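**Wrist-view policy claims 4-part clearing from a perforated tray. Do I believe the number?**

posted in Manipulation / Learning from demonstration

I run a small motor rewind and repair shop and I've been asked to sit in on a trial at Gistbridge, where my cousin works. They're testing a method called Rama. The short version, as given to me: a person drives the arms through the task, the recordings train a model, and then the model is supposed to pick motor rotors out of a steel tray on its own using mostly what the wrist cameras see. The writeup says it cleared the tray in nearly every trial after 12 hours of demonstrations.

I have handled rotors most of my life and I don't buy it yet. They're heavy for their size, they roll when you don't want them to, and if they have magnets in them they will jump at anything steel the moment you get close. The writeup doesn't say what kind these are. It also doesn't say what "cleared" means. If a rotor gets dropped and picked up again, is that a clear?

They sent me one still from the near arm's wrist camera, along with a two-page summary.

Two jaws around a part in the middle of the tray, fine. I can see that one being grabbed. What I want to know is how it deals with the one jammed over against the right-hand wall, on its side, half behind the jaw. In my shop that's the one you'd go in for with two fingers and swear at.

So, for people who know this stuff:

- Is the wrist camera enough, or is that a selling point that falls apart when the jaw blocks the view?
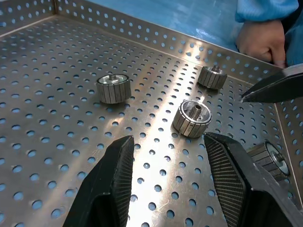 - What should I ask to see before I tell anybody that this is ready for a bench?

---

**Pieter Mertens**

I've reviewed a fair number of these and your instincts are good. I haven't seen the Rama code, so take this as general.

On the wrist camera: it helps a lot for the last couple of inches, and it's weak at everything before that. In your still the right jaw already hides part of the rotor at the wall. If that camera is all the policy has when it decides where to go next, it's choosing with a piece of the answer missing. Many groups feed in a second view from overhead, or from the other arm, and then talk mainly about the wrist view in the summary. There's a second jaw coming in from the right in yours, so ask whether that arm has its own camera and whether the model gets it. Then ask for results with each camera switched off. If they haven't run that, they don't know which one is doing the work, and neither do you.

The tray bothers me more. Look at the bright stripe down the middle of the floor. Polished steel with a regular pattern of holes is hard on a model because the reflections move whenever the camera moves. It can be learned, but often what gets learned is that tray, under that lamp, on that blue surface. Ask them to move the light. Turn the tray a quarter turn. Put down a brown cloth so the holes stop showing blue. If the success rate holds up I'll be impressed, and I don't say that often.

There's also a person's hand at the back of the tray. The still can't tell you what it's doing, and I wouldn't guess. But get a rule in writing about people touching anything during a scored run. I have read a paper where "autonomous" included a student nudging parts off the wall between picks, and you had to go to the appendix to find it.

As for what to ask for:

1. Every trial on video, start to finish, including the bad ones.
2. Starting positions chosen by somebody outside the team. You, for instance.
3. Picks scored one by one. "Cleared the tray" lumps an easy part standing in the open together with one lying on its side.
4. A count of drops and regrasps.
5. The same test against a plain scripted picker with a decent overhead camera. This is the comparison I look for first and find least.

On number 5, the baseline in the Morin preprint was so badly tuned that beating it meant nothing. Check who set theirs up and how long they spent on it.

---

**lorico_bench**

we tried something like this at Lorico, different parts. worked ok. standing parts no problem, ones lying down maybe half the time. the ridged pads help but they wear. i think you're being too hard on it, 12 hours of demos is cheap compared to what we pay for a fixture

also if they're magnetized you'd know pretty fast, they would clump

---

**Damián Tlapale**

I'd push back on the last answer in two places.

Clumping depends on how far apart somebody set them down, and on how strong they are. The rotors in that still are spread out, which tells you very little. Your tray might not pull on them much either, depending on the grade of stainless. The simple check is to pick one up and touch it to a screwdriver. If they turn out to be magnetized, I'd want to know what happens when two steel shafts pass near each other in the jaws, and whether any of that was in the training recordings.

And 12 hours being cheap depends on whose hours they are. Driving two arms well is a skill. If one very good operator recorded everything, the result may belong to that operator as much as to the method. Ask how many people did the driving and whether the numbers are split by person. On a project I helped with, we had 6 operators and threw out the recordings from 2 of them, and the published success rate never mentioned it. I wasn't happy about that and I said so at the time.

I agree with Pieter on moving the light. I'd do that one before anything else. It takes five minutes and they can't really say no.

One thing he left out: ask what happens after the pick. The shaft is the part I'd worry about on a rotor, and the gripper closes on the laminated side, or should. A run can count as a success on video while the bearing seat gets knocked against the tray lip on the way out. Bring an indicator and a pair of V-blocks and check runout before and after. You'd be the only person in the room who thought of it.

> *Comment from the original poster:* I'm bringing the indicator. My cousin says they count a regrasp as a success as long as the rotor ends up in the bin, so that's one thing answered. Still no word on the second camera. Trial is in June, I'll post what they let me.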